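Ullora Neighborhood Lending Library
Progress report to the MacRitchie Fund, covering spring through August
Prepared by Hülya Taşdemir

Thank you again for your patience with the timing of this report. I had hoped to have it to you before the end of July, but we were in the thick of summer reading and I kept wanting to include just one more thing. I think it is a fuller report for the wait, and I hope you'll read it with a cup of coffee.

When we wrote to you last, the home delivery program was still mostly a plan and a borrowed hatchback. I'm so pleased to tell you that we now deliver to 138 households, most of them in Takska and the lower end of Fladov, where the bus stopped running past noon last winter and people had quietly stopped coming in.

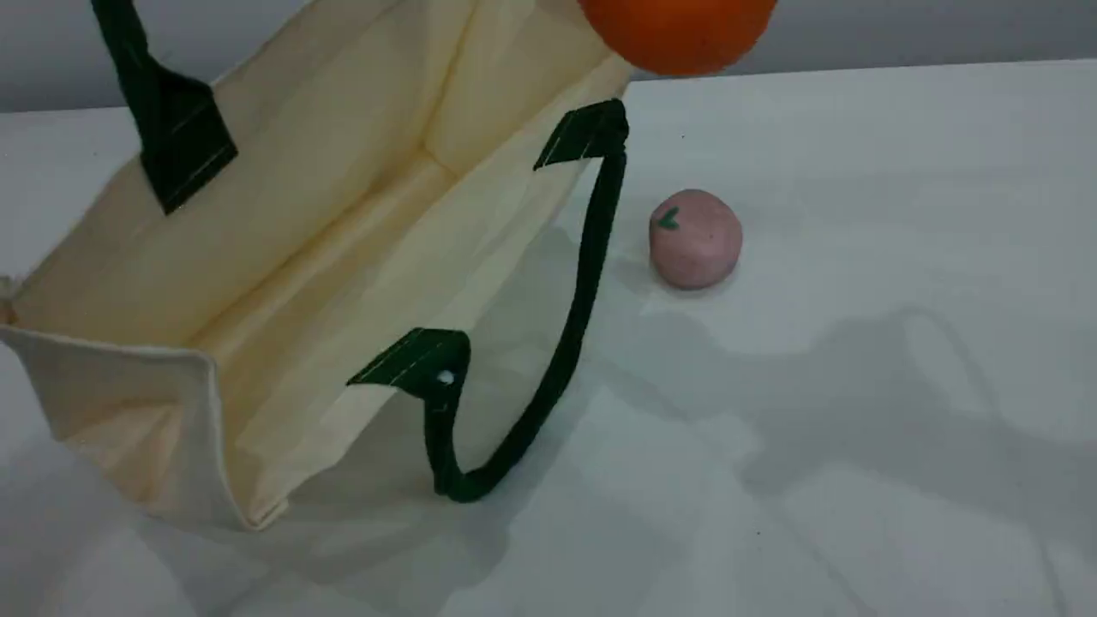
Necati Demirtaş has taken over the driving schedule, and it runs much better for it. We have four routes now, each one going out every other week, and he has worked out the order of stops so that people know whether to expect us before or after lunch. (We had a few grumbles in the early weeks about the doorbell going at nap time, and we took those to heart!)

Large print remains the thing people ask for most. We spent the first part of your grant on 300 large print titles, heavy on mysteries and family sagas, and by June the mysteries were almost never on the shelf. Şükran Gezer does the choosing for readers who just tell us "something good," and she keeps a card for each person with what they liked and what they sent back unfinished. It is slow work and we wouldn't trade it for a computer list.
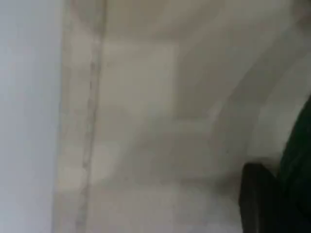
Our repair corner has also grown, and I want to say a little about it even though it was a small line in the budget. Tihomir Karagiannis comes in two afternoons a month to reglue spines and rehinge covers, and he has been teaching anyone who wants to sit with him. He likes plain cloth in beige or cream for the rebacked books, very much the color of the surface here, as he says it hides thumbprints better than white and doesn't look gloomy on a shelf. So far the group has put 20 books back into circulation that we would otherwise have had to withdraw, including both of our old bird guides.

Not everything went to plan. The phone reading circle, which we were all excited about, had trouble from the start with the conference line dropping people, and attendance fell off in May. Sinan Toprak has since moved us to a different service and cut the calls from an hour to forty minutes, and the July call was lively enough that we ran over anyway. I'd like to give it until winter before we decide anything.
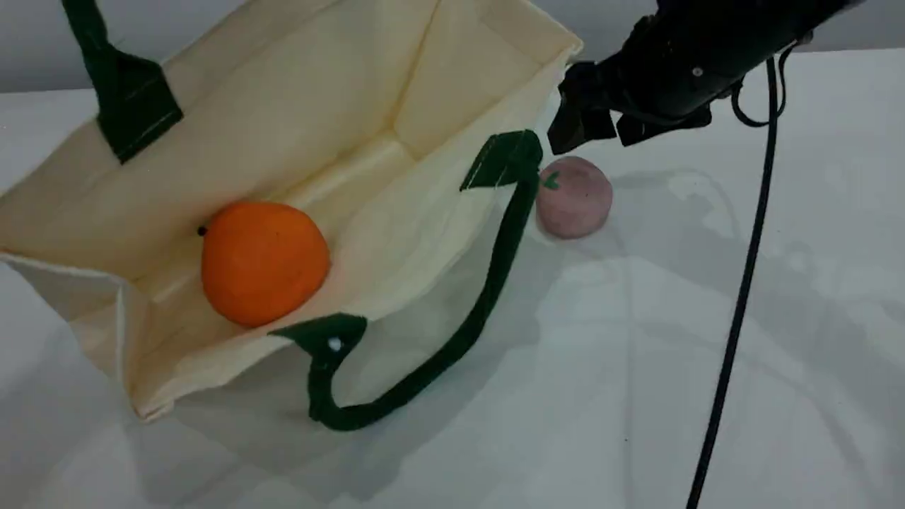 Spending is close to what we proposed. Fuel came in higher than we guessed and shelving came in lower, so the two nearly cancel out, and Sinan's full figures are attached at the back. We would like your permission to move what is left in the shelving line over to audiobooks, as several of our readers have told us that even large print is getting hard for them.

For the fall, we plan to add a fifth route if we can find another driver, and to start visiting the senior apartments in Fladov at 10 a.m. with a cart people can browse for themselves. Choosing from a cart is a different pleasure from having books picked out for you, and we have been asked for it more than once. You would be very welcome to ride along on any of the routes. Just call Necati a few days ahead so he can clear the passenger seat.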